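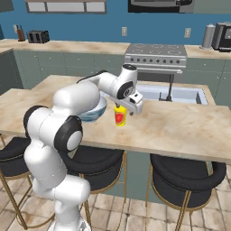
Ticket 166: Hidden numbers come back after sync, snack reminders arrive twice
Opened: 2022-03-24
Product: Mundum meal and mood diary
Site: Perkudow day program, Lullville
Status: Solved (one follow-up open)

Original report

Hi support! First, our groups love the diary. People who never touched the paper sheets are filling in their meals and moods on the tablets, and the talks we have with them afterward are so much better for it. We really want to keep this going, so we're hoping you can help with two problems.

1. We have "Hide all numbers" switched on for everyone in the program. Our clients are in treatment for anorexia or bulimia, and calorie totals are the last thing they need next to their lunch. Since the update, the totals come back on some tablets after the evening sync. We switch them off, and the next morning they're on again.

2. The afternoon snack reminder shows up twice, and if the client answers both, the diary saves two snacks. Our dietitians then see a day that didn't happen.

We have 11 tablets and it happens on 3 of them. Same app version on all. We have restarted, signed out and in, and cleared the cache. No change.

Support, first reply

Thank you for such a clear report, it saved us a whole round of questions! We've put the numbers problem at the top of the list. Until it's fixed, please turn off "Sync display settings" under Program > Shared options. Meals and mood notes will still sync. Only the look of the diary stays put.

Could you send us the settings export from one good tablet and one bad one? Leave out the diary entries, we don't need them and would prefer not to have them.

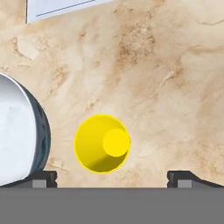 Site reply

Exports attached, and the workaround held overnight, hooray! While I was comparing the tablets I noticed the reminder marker is different too. On the good ones it's a solid dot, and on the bad ones it's a thin gray ring that disappears into the patterned background. Could the dot be stronger everywhere? Think of that bright yellow circle on the beige marble, with all the tan and brown veining going on around it, and you still find it right away. Several of our clients get anxious when they think they've missed a reminder, so an easy marker would be a real kindness.

Support, second reply

Great catch on the ring, that was the clue we needed! The gray ring belongs to the old display profile. Those tablets carry 2 profiles: the one you set up at Perkudow, and a leftover one from the trial period. The leftover has numbers switched on and its own reminder list. At sync time the server (we call it Sipos in the logs, you'll see the name in your export) merges both and lets the older one win. So both of your problems come from the same place.

Steps we'd like you to try, on one tablet first:

Open Program > Profiles and tap "Show inactive."
If you see a profile called "Trial," open it and write down any reminder times you want to keep.
Delete the profile, then close the app fully.
Open the app again and run a manual sync.
Check that totals are hidden on the day view, the week view and the print preview.
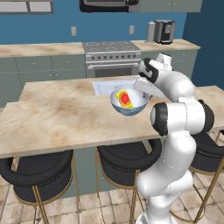 Please look at the print preview with extra care. It keeps its own copy of the display settings, and it only refreshes after the second sync. If totals still show there, run the sync once more before you print anything for a client.

Site reply

It worked!! First tablet is clean, day view and week view right away, print preview after the second sync just like you said. Did the other bad ones over lunch and they're fine too. "Sync display settings" is still off for now.

One question left. What do we do with the double snacks that are already saved? I don't want to delete somebody's real entry.

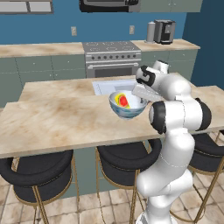

Support, third reply

So happy to hear it! For the old doubles, open the entry history and compare the reminder tags. Two entries with the same tag and different profile names are one snack answered twice, and you can merge them safely. Say a client had the fruit in that round bowl with the blue swirls: it should be in the diary as one entry, with whichever note they wrote. If both copies have a note, merging keeps both. Entries with no tag were typed in by hand, so please leave those alone and ask the client.

You can turn "Sync display settings" back on once the Trial profile is gone from every tablet. We've also changed the server rule so that "Hide all numbers" always wins, whatever an older profile says.

Site reply

Merged, checked with the dietitians, sync is back on and the totals stayed hidden this morning. Thank you so much, this was a pleasure!

Follow-up, open: stronger reminder marker for all display profiles. Planned for the May update.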